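4 系统软件

4.1 总体结构

系统软件分为感知、规划、控制三个进程组,外加一个日志进程。进程间通信使用自研中间件 Birell,消息在共享内存中传递,跨主机时退回到套接字。感知模块称为 Brumar,任务与运动规划模块称为 Larko。两者的接口只有一种消息类型,即布料状态消息,字段包括布料轮廓、候选抓取点列表、各抓取点的置信度以及时间戳。Larko 不读取原始图像,Brumar 不读取关节状态,唯一的例外见 4.3 节。

这种划分的直接代价是信息损失。布料内部的褶皱走向在轮廓表示中大部分丢失,规划器无法据此判断某一层布是否压在另一层之下。早期版本曾将稠密深度图一并写入状态消息,规划耗时随之上升,而折叠成功与否没有可分辨的变化,该字段随后删除。层间关系改由抓取后的短距离试拉来判断,见 4.5 节。

控制进程以 200 Hz 运行,向左右两臂发送关节位置目标。规划进程为事件驱动,没有固定周期。感知进程的频率由最慢的一路图像决定。三者的时钟取自同一主机,Birell 在每条消息写入时打戳,读取方负责检查消息是否过期。过期阈值设为 300 ms,超过此值的布料状态不参与抓取点计算,规划器保持当前目标并等待下一条消息。

4.2 任务描述与状态机

任务定义如下:从右侧篮中取出一条毛巾,在桌面上展开并折叠,放入左侧篮中。毛巾在右侧篮中的初始形态不作约束。折叠后的毛巾应近似矩形,放置时不要求与篮壁平行,但不得越过篮沿。

Larko 将任务分解为取出、展开、对折、整形、放置五个阶段,用层次状态机实现。每个阶段有进入条件、退出条件和一个回退目标。取出阶段的退出条件是布料轮廓与篮沿完全分离;展开阶段的退出条件是轮廓的凸性指标连续若干次观测高于阈值;对折与整形阶段共用同一个退出条件,即轮廓与目标矩形的交并比。放置阶段不作闭环修正,夹爪张开并撤离后直接检查结果。

回退目标的选取遵循一个简单规则:若布料仍在桌面上,回到展开阶段;若布料在篮内,回到取出阶段。布料一部分在篮内、一部分搭在篮沿外的情形单独处理,由距离较近的一臂抬起布料至篮沿以上再重新判断。状态机中不含概率转移,所有分支由布料状态消息与夹爪开度决定,因此同一份日志可以离线重放,得到相同的转移序列。实现中有两处曾破坏这一性质:其一是线程调度影响了消息的合并顺序,其二是浮点求和的次序不固定。前者通过按时间戳排序消除,后者通过固定轮廓点的起始索引消除。

4.3 感知

感知使用两类视角。固定相机覆盖整个桌面和两只篮子,用于布料轮廓的全局估计;腕部相机随夹爪运动,用于篮内取物和抓取前的局部对准(图 3)。两类图像在 Brumar 中走独立的处理分支,仅在输出候选抓取点时合并。

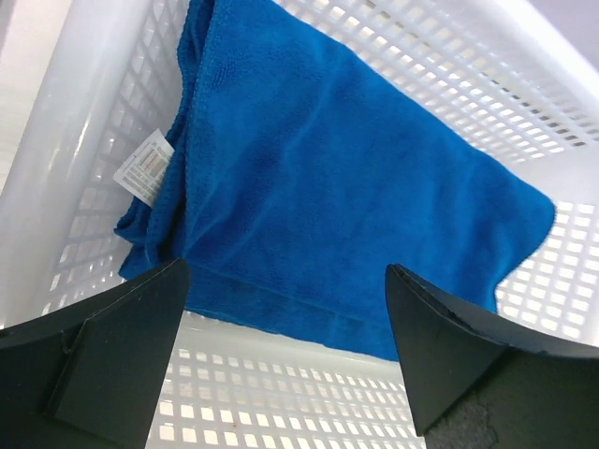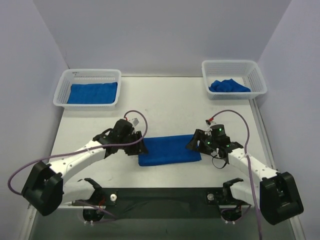
图 3 毛巾折叠任务的两类视角。(a) 腕部相机:白色镂空篮内的蓝色毛巾与夹爪手指。(b) 固定相机:双臂夹爪位于折叠布料的两端,桌面远端左右两角各有一只篮子。

腕部分支的主要困难来自背景。篮壁与篮底布满规则的小矩形孔,透光时孔内亮、孔间暗,或因视角倾斜而相反(图 3a 中两种情况都能找到局部区域)。基于局部梯度的布料边缘检测在这种周期纹理上产生大量虚假响应。Brumar 先在色度通道上做分割,得到布料的粗掩膜,再仅在掩膜边界附近的窄带内提取边缘。毛巾颜色与篮子差别明显,粗分割在绝大多数帧上是稳定的,出错的位置集中在布面自身的阴影和篮壁高光处。

毛巾上缝有一枚白色标签,颜色与篮体接近,分割后在掩膜边缘形成一处缺口。缺口若恰好落在折边上,会被误判为布角。处理办法是对掩膜做一次闭运算,核的尺寸按当前腕部高度缩放,使其略大于标签短边的投影。腕部高度需要由关节状态计算,这就是 4.1 节提到的例外:Brumar 订阅一条只含末端位姿的低频消息,不订阅其余关节量。标签上的文字在腕部图像中不可辨认,系统也不使用其内容。

夹爪手指为哑光黑色,占据腕部图像的两个下角,位置随开度变化。手指区域用查表得到的二值掩膜剔除,表的索引为夹爪开度。表在标定时生成,两只夹爪各一份,不可互换。右侧手指表面有一块灰色粗糙区域(图 3a),亮度高于手指其余部分,单靠阈值分割会把它留在背景里,查表法不受影响。剔除区域向外扩张数个像素,以容纳开度读数的延迟。扩张后指尖附近的布料边缘也会丢失一小段,这一段由两侧的边缘线性外推补全。当布料折边与指尖连线接近平行时,外推误差较小;接近垂直时误差变大,抓取点的置信度相应下调。

固定分支的处理较为常规。桌面为近白色,三面围板为浅灰紫色,布料分割沿用同一色度模型。主要问题是遮挡:两臂从近侧左右伸入,夹爪常覆盖布料的短边(图 3b),外露的紫色线缆也会从夹爪前方经过。紫色与蓝色在所用色度空间中相邻,线缆弯曲部分偶有像素被归入布料。Brumar 对掩膜的连通分量作宽度检验,剔除细长分量;若线缆与布料在图像中相接,则先腐蚀再检验,最后恢复主分量的原始边界。被夹爪遮挡的短边不作恢复,轮廓中相应的点标记为不可见,规划器在计算交并比时用上一次可见观测代替。

篮内的布料同样会进入固定视角。为避免与桌面布料混淆,图像中预先划定左右两个篮区,区内像素单独统计。篮子的位置由启动时的一次检测给出,运行中不再更新,若篮子被夹爪碰移,则需要重新启动检测。图 3b 中左篮内的毛巾平整,呈矩形,右篮内的毛巾呈团状,两者在区内统计量上差别较大,但系统目前不利用这一差别来评价放置质量,评价只依据轮廓是否越过篮沿。

4.4 双臂运动规划

Larko 的运动规划在两个层次上进行。上层为任务空间中的双臂协同轨迹,下层为单臂的逆运动学与避碰。

协同轨迹以两个夹爪的中点和相对位移为变量。对折阶段中,相对位移保持常值,中点沿一段圆弧运动,圆弧半径取布料短边估计长度的一半。若两夹爪的间距大于布料边长,布料会被过度拉伸,夹持点滑脱;间距过小则布边下垂,折线不直。规划时将间距固定为边长估计值减去一个余量,余量在全部实验中取同一常数,没有针对单条毛巾调整。

避碰模型包含桌面、三面围板、两只篮子和另一臂的连杆。篮子用空心长方体近似,圆角忽略不计。线缆未建模。实际运行中线缆的摆动幅度与腕部转速有关,我们对腕部末关节的速度另设上限,并禁止该关节在一次任务中沿同一方向累计旋转超过一圈。这是一个保守的做法,它使某些篮内姿态不可达,规划器在这些情况下改用另一种手指朝向。

篮内取物时,手指需要低于篮沿。腕部与篮壁之间的净空较小,下层规划在该区域内用密集采样验证轨迹,每条轨迹检查 700 个插值点;桌面上方的自由段只检查 70 个。两类区域的切换以夹爪最低点是否低于篮沿平面为准。采样数是按最坏情形下的规划时间选定的,没有作进一步优化。

两臂不同时进入同一只篮子。该约束写在状态机中,由一个互斥量实现,持有者在离开篮区后释放。若持有者发生保护性停止,互斥量不会自动释放,需由操作人员复位。

4.5 控制与接触判断

每臂的控制器接收 Larko 发布的稀疏路径点,在本地用三次样条插值,按控制周期输出关节目标。样条的末端速度不强制为零,若在到达前收到新的路径点,则从当前插值状态平滑接续。接续时检查加速度,超限则延长本段时间,不修改几何路径。

夹爪没有触觉传感器。抓取是否成功由两个量判断:闭合指令完成后的残余开度,以及试拉前后布料轮廓的位移。残余开度能区分空抓与抓到布料,但不能可靠区分一层与多层。试拉时夹爪抬升一小段距离并停住,Brumar 比较抬升前后的轮廓,若远离夹持点的一端随之移动,则认为夹住了底层。此判据在毛巾平铺时有效,在毛巾成团时几乎无效,因此取出阶段只使用残余开度,层数问题留给展开阶段解决。

整形阶段中,两夹爪张开手指,从两端压住折叠后的布料,再沿长边方向作小幅外移。此时手指与桌面之间的法向力没有测量,压紧程度由高度目标决定。桌面高度在启动时通过两臂各触碰一点来标定,两点之间按平面倾斜作线性补偿。补偿后仍有个别位置压紧不足,表现为布料不随手指移动,控制器无法察觉,只能由下一次轮廓观测发现。

4.6 日志与重放

日志进程订阅全部 Birell 主题,按主题分文件写盘。图像以原始分辨率保存,关节量按控制周期保存。重放工具可以只启动感知和状态机,用记录的图像与关节量驱动,检查状态转移是否一致。每次修改 Brumar 的分割参数后,都在固定的日志集合上重放,并列出转移序列发生变化的任务供人工查看。日志集合自 11 月冻结,此后仅修正了一处时间戳错误,未增删任务。

重放不能覆盖闭环行为。参数修改若改变了抓取点,其后的图像便不再对应,重放在该点终止并记录终止位置。第 5 节报告的全部结果均来自实机运行,重放结果只用于回归检查。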